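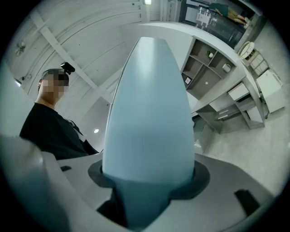
Setting up a hand-held gripper station for an open day

These steps cover a visitor station with one hand-held gripper, one operator and one host. They follow the setup Peiyu Hou and I ran at the Prutcombe open day in May. Allow 10 minutes per group.

Before the doors open

1. Charge both battery packs and label them A and B. Pack A goes in first.

2. Wipe the camera lens with a dry cloth. Fingerprints on a fisheye lens show up as a gray haze across half the picture.

3. Close the fingers fully, open them fully, and zero the width reading. Repeat if the two end values differ from the card.

4. Start a test recording and play it back on the visitor screen. Check the free space on the drive; we stop at 800 clips and swap.

Running the demonstration

5. The operator picks up one object, moves it to a second surface and releases it. Keep the wrist slow. Fast turns blur the recording and visitors lose track of the fingers.

6. Play the clip back at once. Most groups understand the tool only after they see its view — the talk can wait until then.

7. Hand the gripper to a visitor. Put the wrist strap on first. Children under 10 use it seated.

8. Save or delete the visitor's clip according to the form they signed at the desk.

After the last group

Remove the battery, copy the drive, and check the finger screws for play. Seidu Darko keeps the spare screws in the drawer marked Wemex.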